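Section 3: Setting Up Your Fustwood Table for the First Time

Welcome to the part of the guide where your Fustwood finally starts to look like a table! If you have followed Section 2, the legs are bolted on and the packing foam is out of the way. Set aside an unhurried afternoon for what follows, and put the kettle on if you like, since step 5 involves a fair bit of waiting.

You will need the hex key from the Priline hardware bag, a soft cotton cloth, a spirit level, and a second pair of hands for the first step.

1. Choose your spot. Leave at least 70 cm between the table edge and the nearest wall so that chairs can be pulled back comfortably. Lift the table into place with one person at each end. Please don't drag it, even for a short distance — the feet are not made for sideways strain.

2. Level the top. Lay the spirit level along the length of the table, then across it. Turn the adjustable feet by hand, a little at a time, until the bubble settles in the middle both ways. Old floors can be stubborn, so you may have to go back and forth between feet more than once.

3. Tighten the frame bolts. Use the hex key and go corner to corner in a cross pattern. Snug is plenty.

CAUTION: Do not use a power driver on these bolts. The inserts can pull loose and are not covered by the warranty.

4. Peel off the protective film. Start at a corner and pull slowly, keeping the film low and flat against itself. If a bit of adhesive stays behind, rub it gently with the cloth and a drop of dish soap in lukewarm water.

5. Let the surface rest. A new top needs 3 full days in a room with ordinary airflow before you use it for meals. Light things may be set on it after the first evening, but hold off on tablecloths, rubber mats, and anything hot.

NOTE: A faint smell during this time is normal. Opening a window helps.

Everyday Use

Once the resting time is over, the table is yours to enjoy. Plates, cups, and the usual clutter of a busy household can go straight on the surface. Lift them when you move them, particularly stoneware with an unglazed foot, which can leave fine gray marks.

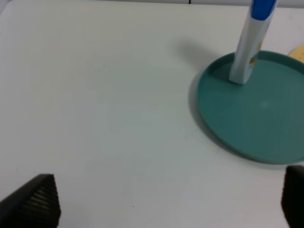

Fig. 7. White matte top with a teal plate.

For crumbs and dust, a dry cloth is all you need. For sticky spots, dampen the cloth, wipe, and dry straight away. Pans from the oven should always go on a trivet.

CAUTION: Never sit or stand on the table. The center of the top is rated for a spread load of 340 pounds with both support rails fitted, and 175 pounds without them.

Check the frame bolts again after the first month, and then each April or whenever you happen to think of it. If one keeps working loose, write to the Şimşekoğlu service desk in Bredevcombe with the number printed on the underside label, and they will send a replacement insert.

Continue to Section 4 to fit the extension leaf.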